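4.2 White by default

We asked every participant the same opening question: who picked the color of this room? It was meant as a warm-up. It took up most of the interview in 23 of the 40 cases, and in several it produced the kind of silence usually reserved for questions about salary. People could tell us who had picked the carpet at Tarnodon (and were still angry about it). They could tell us who had approved the chairs. The walls, as far as anyone knew, had been white when they arrived.

The paperwork was a little more helpful. At Conwood the fit-out order lists door handles by finish and gives a full paragraph to the soap dispensers, but under "walls" it says only "white, as standard." We asked to see the standard. We were sent the previous fit-out order, which also said "white, as standard." At Valentini the order named an actual shade, a warm off-white, and the painters' invoice named a different one. Both documents were signed by the same manager. We showed the two shades side by side to participants at that site, and most agreed that the walls were one of them.

We use the term "unclaimed color" for this situation: a color that is present, paid for, and regularly renewed without a decision that anyone will admit to. White is the strongest case in our data. Gray comes a distant second and tends to have a defender. The beige at Mallau had five, all from the same department, and we were grateful to get out of that meeting by lunch.

Unclaimed color spreads by matching. Once the walls are white, the next purchase is white so that it will go with the walls, and the one after that goes with the purchase. Furniture follows, then partitions, then the trim on the partitions. The result can be seen in Figure 2, where tabletop, walls, and front ledge are all white, and a person asked to order one more panel would have a hard time arguing for green.

Figure 2. White on white: tabletop, surrounding walls, and raised front ledge.

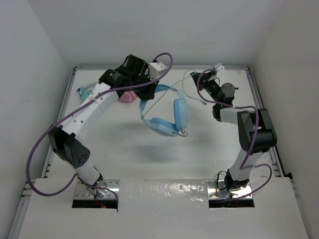 Respondent 23 disagreed with us about matching and said so at length. In her view people buy white because it is the one color that can't be returned with a complaint attached. If you order blue and it comes out wrong, she said, "that's your blue for the next ten years." If you order white and it comes out wrong, it is the supplier's white. She had ordered green once, in May, and still received emails on the subject.

We think her account and ours can both hold. Matching explains how white gets from one surface to the next, and fear of ownership explains why it is so rarely stopped. Neither explains the first white wall, and our records do not go back that far. The oldest file at Conwood refers to "repainting in existing white," which is where the trail ends.

Cleaning came up less than we had expected. The usual defense of white is that it shows dirt, and the usual complaint about it is the same. Participants who made the first point rarely did the wiping. One cleaning supervisor at Tarnodon offered to rank every surface in the building by how much she disliked it, and the ranking is given in full in the appendix. White gloss came second, after the carpet.

The two sites that repainted during the study both chose white again. Each held a consultation first. At Valentini the consultation lasted longer than the painting.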